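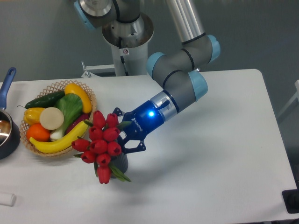 Can artificial tulips and a basket of artificial vegetables share one small table without looking crowded?
They can share it well if the basket goes to one side, the flowers stay in a tight bunch, and the rest of the top is left bare.

Home | Table Settings | Flowers | Baskets | Gallery | Contact

Red Tulips and a Produce Basket on a White Table

This gallery is part of our table setting series, posted 08/01/2020. The idea came from Raghda Shboul, who wanted a centerpiece for a plain white table that would hold up through the summer without fresh flowers or fruit. She chose red tulips, a small dark vase and a round wicker basket. All of the flowers and produce are artificial. Yayra Nyarko picked the vegetables and wrote the notes on color.

White is an easy background for this kind of setting. Strong colors show up clearly, and there is no pattern or wood grain to work around. It also shows dust and crumbs, so wipe the table down before you put anything on it.

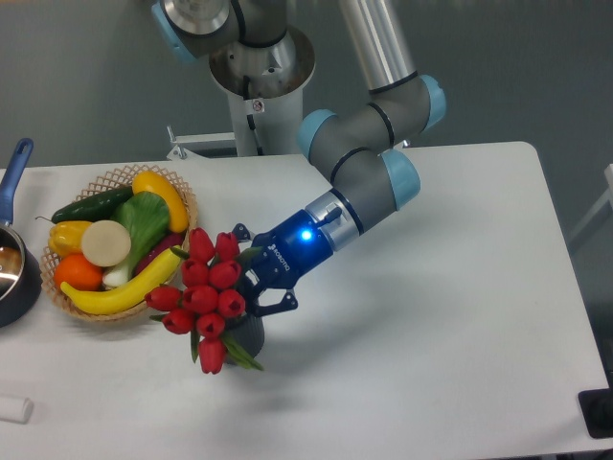
Red tulips in a dark gray vase, next to the wicker basket.

The tulips are kept as closed heads in a rounded bunch. Wide-open blooms take up more room and tend to hide whatever is beside them. We left the long leaves on. If the leaves on your stems came folded flat in the package, bend them outward a little at a time. The wire inside most artificial stems will hold the new shape.

The vase is plain and dark. We also tried a clear glass one from Quaye, but the ends of the stems showed through it and we put it back in the cupboard.

Filling the Basket
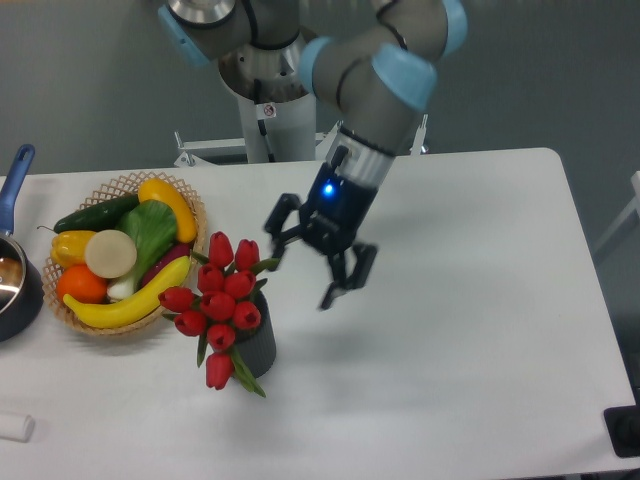 Most people fill a basket like this from the front, and then the back looks empty. Yayra starts with the long pieces at the back and works forward. The cucumber is laid at an angle there, with the curved yellow squash beside it against the rim, and the bok choy goes in the middle where its leaves can spread. Smaller pieces can then fill the gaps. A folded dish towel in the bottom of a deep basket will raise everything and save you from buying more produce.

Use a few greens even if you like bright fruit better. The leaves pick up the green in the tulip stems and make the two parts of the table look like a set. Purple is useful too, in small amounts. One eggplant is enough.

Placing the Flowers

Set the vase close to the basket, with a little space between the two. If the flowers are too far off, the table looks like two separate displays. Hold the bunch together just under the heads, lower the stems into the neck, and let go only when they touch the bottom. Then turn the vase until the side you like best faces the room.
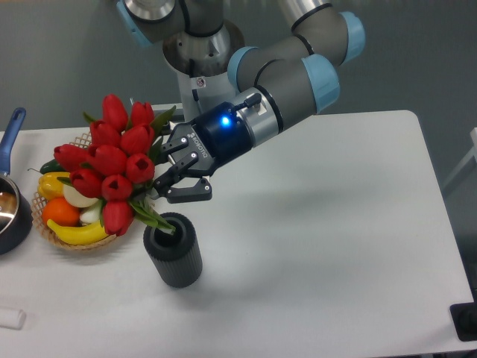 If the stems are too long, bend the ends up inside the vase before you think about cutting them. Cut stems cannot be used in a taller vase later. Mawuli Yakubu trimmed a bunch for our June table and had to buy a second one when we changed vases.

For cleaning, a soft dry brush is enough for the petals. The produce can be wiped with a damp cloth. Keep both out of direct sun, which fades red faster than the other colors. Store the tulips lying down in a long box, with paper between the heads.

Recent Galleries

Braltetti Bowls on a Narrow Shelf
14 Ways to Fold a Plain Napkin
Gilang Tuhumury: Baskets for Small Kitchens
A Blue and White Breakfast Table
Aksel Thoroddsen on Choosing a Vase

Contact Roden Table Settings | Copyright Roden. All rights reserved. | Back to top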